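How many demos do I need for a toaster oven task, and should I split it up?

Posted by Noreen Keane in Robot Learning Help

Hi all, first post so be kind. I'm putting together a set of teleoperated demos for a toast-making task: take bread, put it on the rack, close the door, set the timer. One arm, one gripper, one camera at the wrist and one looking at the whole table. I do the driving myself, mostly on Thursday evenings after work.

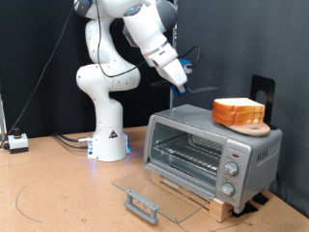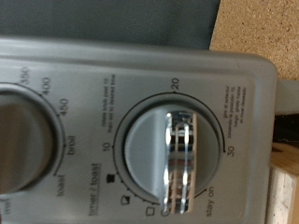
So far I've got 6 sessions, 1202 episodes in all, counting the short ones. The policy I trained on them is decent at the door and pretty bad at the timer. It gets to the knob, closes on the ridge and then either stops or turns a tiny bit and lets go. The dial has that "rotate past 10 and then set to the time you want" business, so in my demos I sometimes go well past 10 and come back, and sometimes (when I'm tired) I just go straight to where I want it. I never wrote down which was which.

Two things I'd love advice on. Do I keep collecting whole runs from bread to timer, or cut it up and record the knob by itself? And do I have to throw out the sloppy knob turns? That's a lot of evenings and I'd rather not!

Chiyo Murakami

Record the knob by itself, definitely. I had nearly the same trouble with a washing machine dial last February. In a full run the knob part is a few seconds at the very end, so the model sees loads of reaching and hardly any turning. I did a batch of short clips that started with the gripper already near the dial and ended as soon as it let go, mixed them in with the long ones, and the turning got much better.

Start each clip from a slightly different spot though. I parked mine in the same place every time for the first batch and it learned that one approach and nothing else. Raise the wrist a little, come in from the side, begin with the dial already partway round. That last one matters a lot on a timer, where the thing is hardly ever sitting at the same number twice.

On the sloppy ones: don't delete, label. Go through at double speed with a notebook and mark each turn "past 10 and back" or "direct." It's boring but I got through mine in 8 evenings with the TV on. Then train on just the first kind and see what changes. If you want the others later they're still there.

Also check your wrist camera at the moment of contact. If the fingers are covering the ridge, the model may not be able to tell how far it has turned, and the printed numbers round the rim are about all it's got. I'd make sure those are sharp at whatever size you shrink the images to. Mine were mush and I didn't notice for ages.

Myfanwy Mostyn

get more data

Katsuhiko Takagi

I agree with most of what Chiyo wrote, but I'd look at the pauses first. When I drive an arm I stop before anything fiddly — I close the gripper, sit there, think about it, then turn. If you do that too, your demos are full of frames where the gripper is shut on the knob and nothing moves, and the model copies the waiting. "Gets to the knob, closes, stops" sounds just like it.

Plot the wrist rotation for a handful of episodes and look for the flat bit. If it's long, trim it, or drop the frames where nothing changes for more than a moment. I'd try that before recording anything new, seeing as it costs you one evening and no driving.

For the tiny turn and let go, I'd guess it's your regrips. If you can't turn far enough in one go you have to release, rotate back and grab again, and a release halfway looks a whole lot like a release at the end. Try starting with the wrist wound the other way so you can do the turn in one sweep. It feels awkward for the first few and then you get used to it.

I'd keep some whole runs going as well. When I switched to short clips only, the arm got good at the dial and fell apart on the way over to it.

Noreen Keane

Oh no, the pauses. I just plotted six episodes and there's a huge flat stretch in every one of them. I had no idea I sat there that long! Going to trim those tonight, retrain, and then start on Chiyo's labeling. Will post again once I've seen what the timer does.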